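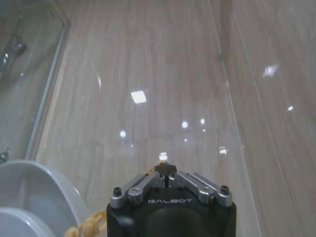
How does a robot learn to tidy a bathroom? Somebody has to show it! Robots don't start out knowing what a towel is, or that you don't drop one in the toilet, so a person does the job first, using the robot's own arm.

There are two ways to do this. In the first one, you take hold of the arm and move it yourself - a bit like guiding a little kid's hand while they write their name. The robot records how every joint bends along the way.

The second way is even more fun. It's called teleoperation (say it: TELL-ee-op-er-AY-shun), and it means driving the robot by remote control. You move a controller, and the robot's arm moves too! A camera near its gripper saves what it sees, so the pictures and the movements get stored together.

Gemechu Gebretsadik teaches robots this way for a project called Rekosetti. Picking up one washcloth takes him 15 seconds, and then he does it again. And again! He has recorded 189 tries so far and wants to reach 1000 by the end of July. He changes things a little each time - the cloth might be folded, or crumpled up, or way over by the shower.

Why so many? Think about learning to catch a ball. One throw wasn't enough for you, was it?

**Try it:** Close your eyes and let a friend steer your hand to pick up a sock. Now do it by yourself!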